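Caring for Molded Plastic Housings on Household and Workshop Equipment
Residents' Handbook, Vasseur Court — Care and Maintenance

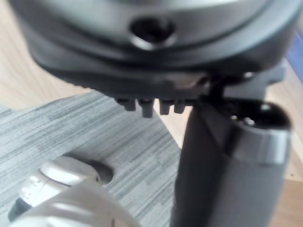
General guidance

Dark plastic housings are found on a great many items kept in the home: fans, vacuum cleaners, bench tools, desk lamps and kitchen appliances. They wear well, but dust and skin oils show readily on a smooth dark finish. The following guidance applies to all equipment supplied with a furnished unit and may be used for residents' own belongings.

Before cleaning

Switch the item off and unplug it. Remove the battery where there is one. Allow any motor or heating part to cool fully. Consult the manufacturer's manual, and where its directions differ from these, follow the manual.

Outer surfaces

Wipe first with a dry microfiber cloth to lift loose dust. Follow with a cloth dampened in warm water and a small amount of dish soap, wrung out well. Work along the curve of the part, and dry at once with a second cloth. Do not use acetone, bleach, scouring powder or melamine sponges. These may dull a glossy finish permanently, and the damage cannot be polished out.

Recessed holes and seams

Dust settles in screw recesses and in the lines where one layer of plastic meets the next. A dry, soft toothbrush is suitable for both. Liquid should never be sprayed into an opening — apply it to the cloth instead. A wooden toothpick will loosen dirt packed around a rim.

Teeth, tabs and other narrow projections

Small projecting parts are easily snapped. Support the housing with one hand and brush lengthwise, from the base of each tooth toward its tip. A cotton swab may be passed through the gaps. Do not pry with a knife or screwdriver.

Brackets and upright parts

Wipe vertical parts from top to bottom. If a joint is loose, tighten the fastener by hand until snug and no further. Overtightening is the usual cause of cracks around screw holes. A cracked bracket should be taken out of use and reported.

Storage

Keep equipment out of direct sunlight and away from radiators. Larger pieces should stand on their base, with nothing stacked on top. Wrap cords loosely.

Reporting damage

Written reports may be left at the maintenance office, Room 108, for the attention of Yến Chu. Please state the unit number and the item concerned. Replies are normally given within 3 working days.

Revised 29 Oct 2024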